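The Long Wait Between Looking and Grabbing

At Miltano, the hard part of picking something up is everything that happens before the fingers move

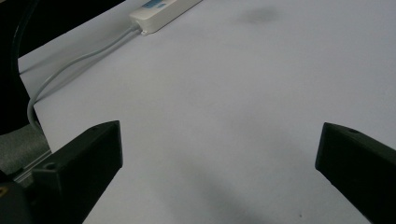 A table, a cable and 343 milliseconds

Latifa Berrada has spent most of July arguing with a clock. Two clocks, to be precise. One lives in the camera and the other lives in the motor controller, and like most couples who have been forced to share an office, they disagree about when things happened.

"The picture says the fingers are open," she tells me, scrolling through a log file with the expression of someone reading a parking fine. "The controller says they're closing. They're both telling the truth. They're just telling it at different times."

The gap, on the worst morning, was 343 milliseconds. You or I could not butter toast in that time. A controller running at 500 updates a second can do a great deal in it, most of it regrettable.

Berrada writes the perception side of Anen, the software Miltano has been building to get a pair of blunt black fingers to close on the right thing at the right moment. Milovan Papadopoulos writes the planning side. Their desks face each other, and so, broadly, do their opinions.

His view is that a planner can only be as clever as what it's told. Her view is that it was told perfectly well and went ahead and did something daft. The bug tracker has a label for this category of dispute. The label is "Eton", after the school debate Papadopoulos claims to have once lost to a boy of nine, and it is the most popular label in the tracker.

What counts as a thing

I had come expecting to hear about grasping. What I mostly heard about was tables.

A plain white tabletop ought to be the easiest thing in the world to look at. For Anen it is a minor torment. Stereo matching works by finding the same bit of texture in two views, and a clean matte surface offers it nothing to hang on to. Shadows, on the other hand, have lovely soft edges, and an early build of the segmenter was very taken with them. It would put a confident outline around the fingers' own shadow and pass it to Papadopoulos's planner, which would dutifully work out how to pick it up.

"It found a good approach angle, too," he says, a little wistfully.

Cables are worse. A pale grey cable on a white table is nearly the same colour as what it's lying on, it is as long as it feels like being, and it bends. The planner likes obstacles to be boxes. Draw a box around a curving cable and you have fenced off half the workspace; draw a lot of small boxes and the planning time balloons while everybody goes for coffee. Anen now does neither. It keeps the cable as a chain of short capsules, an idea Berrada lifted from an old internal tool called Karagiannis and has been defending ever since.

The fingers, too, must be subtracted. They sit in nearly every view, large and dark, and the software has to know that they are itself. This is done with a mask computed from the joint positions, which works beautifully provided the joint positions and the picture come from the same instant. So we are back to the clocks.

The fix, such as it is

The cure was dull in the way good engineering often is. Each message now carries the time it was captured instead of the time it arrived, and the planner interpolates the finger positions to match. If it can't find a match, it waits.

Papadopoulos hated the waiting. He had spent the better part of a year making his planner quick, and here was a colleague installing a stop sign at the end of the driveway. He has since come around, or at least stopped reverting the commit.

There is still the matter of start-up, when the two clocks take up to 2 minutes to settle and Anen refuses to do anything at all. Berrada considers this responsible behaviour. Papadopoulos has opened a ticket. It is labelled Eton.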